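Gallery: The beige telephone from the Bronton market

Welcome to the gallery page of Jimside, our small site for people who like old telephones. I started to collect them when I moved to Zuneck, and now the list on this site has 353 entries. Most are black. The beige ones were for many years not wanted by collectors, so you can still find them for a fair price. I paid 26 pounds for this one at the Bronton market, in December, from a seller who had also 2 boxes of old radios.

Click on a picture to see it larger. Comments are open under each one.

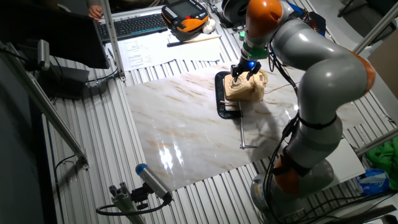

The telephone on the marble-patterned board, with the coiled cord going out to the right.

A rotary telephone can slide away when you turn the dial, and on a glossy board it is even easier. A C-clamp is a good help for this. If you use one at home, put a piece of felt between the metal and the body, and tighten the screw slowly. The old plastic does not forgive a strong hand – I have already cracked one housing in this way, and I was sorry about it for a long time.

I like the beige colour very much on a light background. With a black telephone the same board looks too hard for my taste.
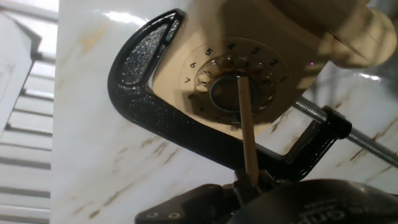
Closer to the dial: the numbers 2 to 7 are easy to read, and a thin wooden dowel touches the plate in the centre.

Wood is kind to old surfaces, and I keep a few dowels in the drawer with my cleaning cloths. For the finger holes I wrap a bit of soft cotton around the end. Please do not use a screwdriver there, the marks will stay for ever.

The numerals are black and stand around the rim, outside the holes, so the finger does not cover them when you dial. I find this very practical, and also nice to look at.

The next gallery will show the Wunderlich wall telephones, around 55 pictures. I am still writing the captions for them.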